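Why are green apples green?

Pick up an apple and have a proper look at it. Go on, the washing-up can wait! An apple is one of the cleverest things in your kitchen, and most of us munch it up in five minutes without giving it a second thought.

Let's start with the colour. Leaves are green, grass is green, and lots of apples are green too, all thanks to the same stuff. It's called chlorophyll (say it like this: KLOR-uh-fill). Chlorophyll catches sunlight, and plants use that sunlight to make sugar. Nearly every apple starts its life green, when it is no bigger than a marble. Some kinds then lose their green as they ripen and turn red or yellow. Other kinds hang on to it, so a green apple can be perfectly ripe and ready to eat.

Why do some apples taste so sour?

Take a bite of a green cooking apple and your whole face scrunches up! The sourness comes from something called malic acid. All apples have some of it, and they all have sugar as well. If there is plenty of acid and not so much sugar, you get a sour apple. If the sugar wins, you get a sweet one. Colour can give you a clue, but it can fool you too, and the only sure way to find out is to taste.

What is the shine?

Apples make their own wax. It's a very thin coat that grows on the skin while the apple is still on the tree, and it keeps the water inside. Without it the apple would wrinkle up like an old balloon. Try rubbing an apple on your sleeve and watch it get shinier. You are smoothing out the wax!

What is the stalk for?

The stalk is how the apple hangs on to its tree, and it's also how it gets fed. Water and sugar travel along it, all the way from the branch and into the fruit. When the apple is ripe, the join between stalk and branch gets weak, and that is why a ripe apple comes away in your hand with just a lift and a twist. 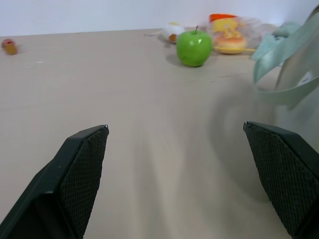

Damian Pawlak wants to know whether an apple is still alive after it has been picked, and he says his gran in Tenthorpe told him it was.

She's right, Damian! A picked apple carries on breathing, in its own way. It takes in oxygen and gives out carbon dioxide, just as you do. It breathes more slowly in the cold, so apples last longer in the fridge than in a warm room. It gives out another gas as well, called ethylene, which tells fruit to ripen. You can test this at home.

Try it yourself

You will need two hard, green bananas, one apple and two paper bags.

Put one banana in a bag with the apple and fold the top over. Put the other banana in the second bag all by itself. Leave both bags in the same part of the kitchen and peep inside every morning. Which banana turns yellow first? Draw them each day with coloured pencils, and write down the time you looked.

When you've finished, ask a grown-up to cut the apple in half sideways, across its tummy. There's a star hiding in the middle, and that's where the pips live.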